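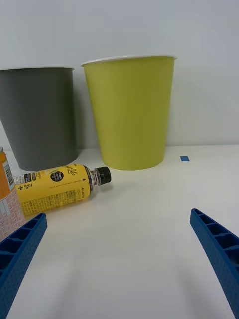

Nerea Vidal
Workshop lead, Moya
Posts: 400

Right, it's budget season at Skenwood again, and I have to put a number next to the words "sorting cell" before anyone will let me out of the building. The job is bottles and cartons into two bins, grey for one stream, yellow-green for the other. A human being can do this while thinking about lunch. I would like a machine to do it while I think about lunch.

Where I've got to: the arm is agreed, the table is a table, and the bins came out of petty cash. What I haven't settled is the gripper line. At the moment we're on soft blue fingers, the ribbed sort with pockets all the way up, and the question is whether I budget for more of those or go for a proper parallel jaw with force feedback and a price to match.

Has anyone run soft fingers on drinks bottles for more than a demo? What did you spend on spares in the first year? Please don't tell me to "talk to my integrator". I have talked to my integrator. He sent a brochure.

Edvin Lie
Member

Keep the soft fingers. A bottle on its side with a screw cap on one end is about the kindest thing you can ask them to pick up. It's round, it gives a bit, and the fingers wrap. We ran the same style for a year and the spares bill was two sets, one of which was my fault (door).

Where your money will go is the bins. Yours are tall. Work out how high the arm has to lift to clear the rim with a bottle hanging out of the side of the gripper, then check that against your reach at the back of the table. People budget for the arm that reaches the bin and forget they need the arm that reaches over it.

Ramiro Manzano
Member

Disagree with Edvin, as is traditional. Soft fingers are lovely on the bottle and hopeless on the upright can or carton next to it once the thing is half full and heavy at the bottom. Ours let them pivot. You get a carton swinging about like a pub sign, and then you get to buy a mop.

Put the parallel jaw in the budget. If you never buy it, you've got a contingency with a sensible name on it. If you ask for it in November you'll be told the money has gone on chairs.

Edvin Lie
Member

Who is putting half-full cartons in the recycling?

Ramiro Manzano
Member

Have you met the public?

Parveen Gamage
Member, purchasing side

Speaking as the person who receives these requests: please don't hide a contingency under a part number. We can tell. We have always been able to tell. Put a line that says "alternative gripper, if trials fail" and say what a failed trial looks like. I'll sign that. What I won't sign is "misc. end effector", which I got last year for a sum that would have bought a decent second-hand car.

Also, Nerea, does your figure include the camera, the mount and the cable? The cable is never in the figure. I've started adding it myself in pencil.

Nerea Vidal
Workshop lead, Moya

Camera yes, mount yes, cable no. I feel seen.

Edvin, I went and measured. The yellow-green bin is the taller one and it does make the lift awkward. I could cut a hole in the table and drop both of them down, but it's a nice white table and I'd have to explain it to the man who bought it.

Ramiro, fair point about the heavy ones. I hadn't costed a weigh step. Is that a scale under the table or something cleverer?

Ramiro Manzano
Member

Scale under the table. Cleverer costs more and you end up buying the scale anyway.

Aurelio Olmedo
Member

Nobody has mentioned labels so I will. If you're sorting by what's printed on the thing, budget for somebody's time, because that's where ours disappeared. The bottle in your picture has a bright yellow label with Korean on it and columns of tiny print. The carton or can beside it has its barcode running vertically. Your software will want every one of these shown to it from several sides, lying down and standing up, before it stops putting them in the wrong bin with great confidence.

We allowed two weeks for that. It took three months. Rellach quoted us a "recognition package" for the same job and I laughed until I read the second page, and then I rang them back.

Edvin Lie
Member

Did you buy it?

Aurelio Olmedo
Member

We bought half of it. I still don't know which half.

Parveen Gamage
Member, purchasing side

I would like it noted that this is how second-hand-car money happens.

Aurelio's right about the time, though. Staff hours are the line people leave off because nobody sends an invoice for them. Put them in as days, with a name against them. If the name is yours, Nerea, put down what you'll stop doing.

Nerea Vidal
Workshop lead, Moya

Going in on 4th May, then, unless someone stops me:

Soft fingers, 3 spare sets (one for doors)
Alternative gripper, if trials fail, with the failure spelled out
Scale, under table
Shorter bins, 2
Cable, 400 mm longer than I think
Labelling time, in days, with my name on it and a sad face

I've left the recognition package out. Cluren do a cheaper one and I'll ask for a trial before I ask for money.

Ramiro Manzano
Member

Spell out the failure as "carton pivots when lifted". Then fill one to the halfway mark and try it yourself before the integrator turns up with his empties.

Edvin Lie
Member

I still say the fingers will be fine. Come back and tell us either way. And get the shorter bins first, they might save you the argument about reach.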